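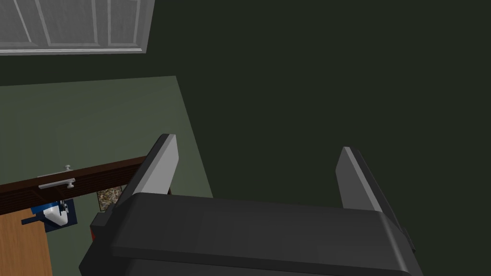 Dunkles Grün an der Wand ist gefragt. Computergrafik: Memodow

Wandfarbe: Yupanqui kommt mit dunklen Tönen nicht nach

Serkmont. Wer in diesem Frühjahr eine Wand dunkelgrün streichen will, muss Geduld mitbringen. Der Farbenhersteller Yupanqui hat die Lieferzeit für seine dunklen Innenfarben auf 14 Werktage angehoben. Bisher waren es fünf. Betroffen sind vor allem die Grüntöne, außerdem ein Teil der blauen und braunen Farben. Weiß und alle hellen Mischungen werden nach Angaben des Unternehmens wie gewohnt ausgeliefert.

Grund ist ein Engpass bei einem Pigment, das Yupanqui von einem einzigen Zulieferer bezieht. Dort war im Januar eine Mühle ausgefallen, das Ersatzteil traf erst Wochen später ein. "Wir haben zunächst aus dem Lager gemischt, aber das Lager ist jetzt leer", sagte Betriebsleiterin Deolinda Bragança. Zugleich sei die Nachfrage deutlich höher als im Vorjahr. Im März gingen 568 Bestellungen für dunkle Töne ein, so viele wie in keinem Monat zuvor.

Bei den Malerbetrieben in der Umgebung sorgt die Verzögerung für volle Terminkalender an der falschen Stelle. Anselmo Urrego, der in Raston einen Betrieb mit acht Beschäftigten führt, hat zwei Aufträge in den Mai verschoben, darunter ein Speisezimmer und den Flur einer Arztpraxis. Auf ein anderes Fabrikat auszuweichen, hält er nur bei neuen Wänden für sinnvoll. Wo schon eine Fläche gestrichen sei, sehe man den Unterschied sofort, auch wenn die Farbnummer dieselbe ist. Gerade bei dunklen Tönen falle jeder Ansatz auf, sobald Licht von der Seite komme.

Urrego rät Kunden, die gesamte Menge auf einmal zu bestellen und etwas Reserve einzuplanen. Ein dunkler Ton braucht auf weißem Untergrund meist zwei Anstriche, auf rauem Putz auch drei. Eine getönte Grundierung kann einen davon ersparen. Sie ist derzeit ohne Wartezeit zu haben.

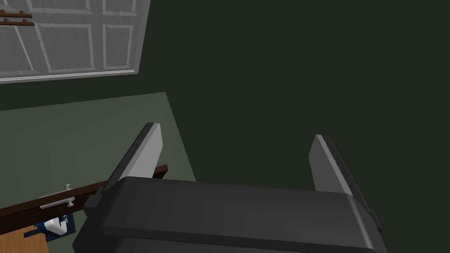 Bereits bezahlte Bestellungen will Yupanqui in der Reihenfolge des Eingangs abarbeiten. Wer nicht warten möchte, kann kostenlos zurücktreten oder auf einen helleren Ton umbuchen. Ausgenommen sind Farben, die schon nach Muster gemischt wurden. Teurer werden die Gebinde vorerst nicht. Eine Preiserhöhung im Sommer wollte Bragança allerdings nicht ausschließen - der Zulieferer verhandle gerade über neue Verträge.

Im Werk Serkmont wird seit dieser Woche eine zusätzliche Schicht am Vormittag gefahren. Sie beginnt um 5 Uhr und soll bleiben, bis der Rückstand abgebaut ist. Neue Mitarbeiter stellt das Unternehmen dafür nicht ein, die Stunden werden über Zeitkonten ausgeglichen. Ein zweiter Lieferant für das Pigment wird geprüft. Erste Proben liegen im Labor, müssen aber noch auf Lichtechtheit und Abrieb getestet werden. Mit einem Ergebnis rechnet Bragança frühestens im Juni.

Der Werksverkauf in Serkmont gibt dunkle Töne bis auf Weiteres nur noch in haushaltsüblichen Mengen ab, höchstens 2 Eimer pro Kunde. Musterdosen sind davon nicht betroffen. Geöffnet ist wie bisher ab 9 Uhr, in der Mittagszeit bleibt der Verkauf geschlossen. Vorbestellungen nimmt auch die Abholstelle in Raston entgegen.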